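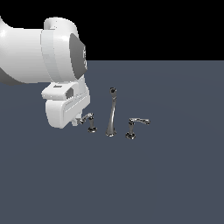

Chrome fittings, three pieces

Doing up a small bathroom without ripping it out

Updated January. Bit of a rush job this page, will tidy it when the kitchen one's done.

Ours is a 70s bathroom, no window, tiles the colour of weak tea. Quote for a full refit was silly money. So did it bit by bit in the evenings, kept the suite, kept the tiles on the walls, and spent £79 on paint, sealant, grout and bits. Fittings were on top of that. Order matters more than anything you buy. Follow the order.

What you need

Sugar soap, two buckets
White vinegar (cheap stuff, big bottle)
Sealant remover and a plastic scraper
Sanitary silicone, white
Grout rake, small tub of grout, rubber float
Bathroom paint for the ceiling
Tile paint if you're going that way
Masking tape, the good kind
Adjustable spanner, screwdrivers, old towels
A torch

Step 1. Empty it

Everything out. Shelves, mat, the loo roll holder if it unscrews, all the bottles. Put the plug in the basin and leave it in the whole time you're working. I lost a grub screw down ours within ten minutes.

Take photos of anything you unscrew before it comes off. Put the screws in a freezer bag and write on the bag. One bag per thing.

Step 2. Find out where the water goes off

Do this now, while nothing's leaking. Ours was behind the kitchen bin, stiff as anything. Turn it off, open the basin tap, wait till it stops. Turn it back on again. If the stopcock won't budge don't lean on it with a big spanner, get a plumber to free it up. Basin and loo might have their own little valves with a screwdriver slot – quarter turn, slot across the pipe is off.

Step 3. Wash the walls

Sugar soap, warm water, start at the bottom and work up so you don't get runs. Rinse top down. Ceiling as well. Gloves on, windows open if you've got one. We haven't, so fan on and the door wedged.

Black spots on the ceiling need a mould spray first. Never mix that with vinegar or anything acid, not even in the same bucket. Rinse it well and leave it overnight before you go near it with anything else.

Step 4. Limescale

Soak kitchen roll in vinegar, wrap it round whatever's crusty, leave half an hour, wipe. Repeat. Rinse properly every time. Check finishes first – fine on our chrome, but gold or brass coloured stuff can go patchy, and keep it well away from marble or any natural stone. Old toothbrush for round the base of the taps.

Shower head comes off and goes in a sandwich bag of vinegar. Not overnight, an hour's plenty. Poke the holes with a cocktail stick.

No wire wool. Scratches don't come out of chrome, ask me how I know.

Step 5. Old sealant out

The worst job. Slice along the top edge and the bottom edge with a blade, pull it, and if you're lucky it comes away in one long worm. It won't. Sealant remover on the rest, leave it as long as the tube says, scrape with plastic. Wipe the gap with meths on a rag and let it dry right out. I gave ours 22 hours with the fan going and nobody showered. Well, one person did, at the neighbours'.

Step 6. Rake the grout

Only the bad bits. Go gently, a couple of milimetres deep, keep the rake off the tile edges. Hoover the dust. Mix the grout to toothpaste thickness, push it in with the float on the diagonal, wipe with a damp sponge after quarter of an hour, buff the haze off later with a dry cloth. Small batches. It goes off in the tub quicker than you'd think.

If it's discoloured but sound you can use a grout pen instead. Lasts a year or so in our expereince, less in the shower.

Step 7. Ceiling and tiles

Ceiling before tiles, always. Two thin coats. Proper bathroom paint, ordinary emulsion will peel.

Tile paint – my friend Sayaka Kudo did hers and it still looks good by the basin, but it's chipped inside the shower. So I only painted the dry wall, left the wet ones. Degrease twice, light sand, dust off, small foam roller. Two coats, the second one the next day. Peel the tape while the last coat's still a bit tacky. Then leave it alone! Don't hang a towel on it.

Step 8. Choose the fittings

Pick one finish and stick to it. Taps, handles, hooks, all of it. We went polished chrome right through, it's easy to find and the cheap pieces sit happily beside the dear ones. Matt black looks lovely in pictures, shows every water mark.

Measure before ordering:
Hole centres on anything with two screws, middle to middle
Tap hole diameter, and how thick the basin is there
Gap between the tap and the wall behind
Door thickness if you're changing the handle

Buy a bit of slack into the screw length too. Keep the packaging until it's all on. 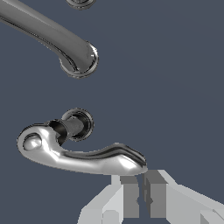
Step 9. Fit them

Water off again. Towels in the basin. Two spanners if you've got them, one to hold, one to turn, and wrap the jaws in a bit of cloth. Hand tight first on everything, then nip it up. Turn the water on slowly and go round every joint with the torch and a dry square of loo roll. Check again before bed.

Drilling tiles – masking tape on the spot, tile bit, slow speed, hammer action OFF. Check for pipes and cables first.

Step 10. New sealant

Last job. Fill the bath with water first so it's sitting low, leave it full till the silicone's cured. Tape above and below the gap. One steady bead, smooth it with a wet finger or a tool, tape off straight away. Ours took a full day. Read your tube.

Questions I've had

How long start to finish? Around 93 hours by the clock including all the drying. Actual work a lot less than that, mostly evenings.

Can I do it in a rented flat? Cleaning and sealant, probably, ask first. Tile paint no.

Fan's noisy, does it matter? Clean the cover, it's likely just fluff. Power off at the fuse box before you touch it. If it still rattles get an electrician.

Floor page is next. Vinyl, not tiles.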